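Moltau Extends Textile Drop-Off to Patterned and Mixed-Fiber Items

Moltau will accept patterned and mixed-fiber household textiles at its municipal drop-off points from December, ending a rule that limited the service to plain cotton and linen. The change covers tea towels, pillowcases, cloth bags, napkins and fabric scraps larger than a sheet of letter paper.

The service is run for the town by Hekero, a regional sorting company that took over the contract in spring. Under the earlier rule, printed fabric went into general waste at the depot on Achari Street. Hekero's own intake records put the rejected share at 11 percent of all material by weight, most of it printed cotton with a polyester thread or an elastic trim.

"The fabric itself was usable in most cases," said Ea Hafstein, operations manager at Hekero. "The trim was the problem. Elastic wraps around the drum of the shredder, and then the line has to be stopped and cleared by hand."

Two changes at the depot made the wider intake possible. The first is a new cutting table ahead of the shredder, where elastic, zippers and cord are taken off before the cloth moves on. The second is a replacement drum with wider tooth spacing, which tolerates short lengths of thread that the old drum did not. The drum was installed in September and has been tested on mixed loads since then.

Material will be sorted into 4 streams. Plain cotton and linen continue to go to a paper mill as pulp stock. Printed cotton will be cut into wiping cloths for workshops. Mixed fiber will be shredded for use as padding under carpet and in moving blankets. Items in good condition will be set aside for resale at the Pedar shop, which already handles donated furniture and kitchenware for the town.

Residents are asked to follow a few rules. Textiles must be clean and dry. Buttons and zippers may stay on. Loose metal parts, such as curtain hooks, should be removed. Items with paint, oil or mold will still be refused, as will pillows, quilts and anything with foam inside. Shoes and leather goods are not part of the service and should go to the existing bins behind the town library.

Lids, cans and other packaging are a recurring fault in the textile bins, according to Hekero. A single metal lid can chip a cutting tooth, and replacement teeth have to be ordered in sets. Bags found to contain packaging will be set aside and opened by hand, a step that adds to the cost of the contract.

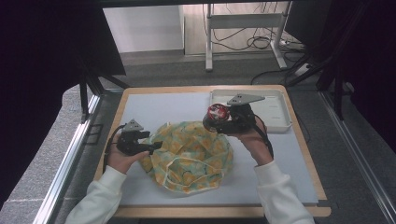 Patterned cloth in yellow and green, with a thin white elastic loop or strap.

The town expects no increase in the waste fee as a result of the change. Collection frequency stays the same, with bins emptied twice a week, though 3 of the drop-off points will receive larger containers. These are the points at the rail station, the sports hall and the north parking lot.

Lærke Kvaran, who oversees waste contracts for Moltau, said the larger containers were sized for an additional 1,000 kilograms of material a month across the whole service. The figure will be reviewed after the first winter — the period when textile volumes are usually lowest.

"If the bins overflow in January, we will know the estimate was wrong," Kvaran said.

New labels listing accepted items will be fixed to all containers before the change takes effect. A printed guide will be available at the town hall front desk and at the Achari Street depot, which is open to residents until 6 p.m. on working days.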